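Mernillow head-worn recording kit: three weeks in

Posted by Uthai Sitthichai in January

We use cookies to remember your settings. By carrying on you accept this.

I rented the Mernillow kit to record everyday hand tasks for a small arm project I'm doing in the evenings. The arm is a Usis, second-hand, and it needs examples of people doing things before it will do much itself. There are cheaper ways to get examples, but I wanted my own.

The kit is a headband, a camera, a battery pack that clips to a belt, and a login for their upload service. Mine came from the Stuklow depot in a padded case. Set-up took 42 minutes the first time, most of it spent on the login. It now takes me eight.

The headband is fine. It has a ratchet at the back like a hard hat, and it stays put if you don't look down too sharply. The battery pack gets warm but lasts longer than I do. I stop after 29 clips or so and have a cup of tea.

What takes getting used to is the angle. The camera tilts down further than you'd think, and if you leave it at the middle setting you get a lot of wall and not much hand. I now set it one notch lower and sit closer to the desk. Legs and floor come into view that way — the upload service accepts them, and so does the training software.

Their guide gives you a list of tasks, and I've stuck to the dull ones: folding a cloth, plugging things in, opening drinks bottles. Bottles are harder than they sound. With the bottle lying on its side, one hand has to hold the body still and the other has to come at the cap from the end, and the software wants both hands in view the whole time.

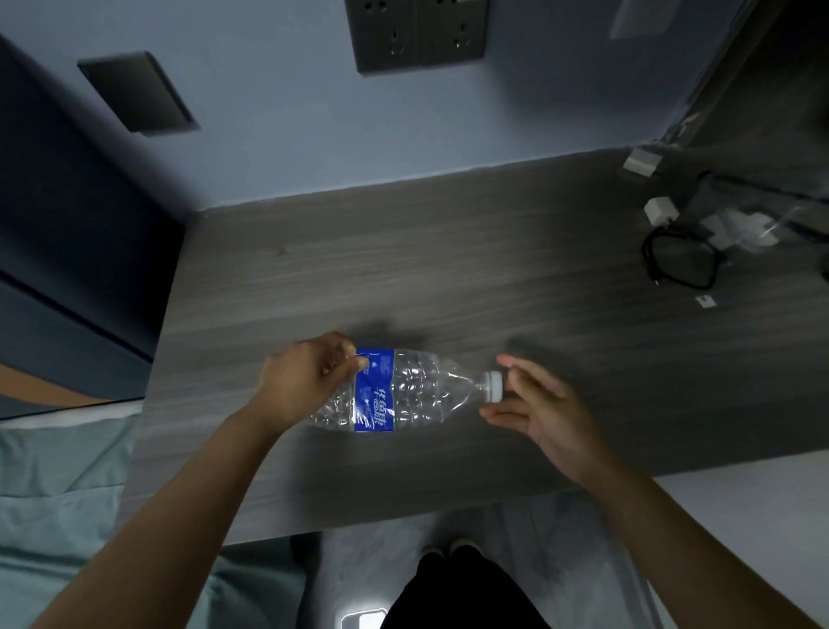 I've done around 900 clips now and the service has turned down very few. The rejections come back with a one-line reason, usually a hand out of view, and you can record the task again at no charge. Saha, the rival kit I tried last year, simply deleted them.

My complaints are the price, the stiff clip on the battery pack, and the app, which logs you out if you leave it overnight. I'd like a longer cable as well. I've renewed for another month and will start on jars and zips next.

Last updated: January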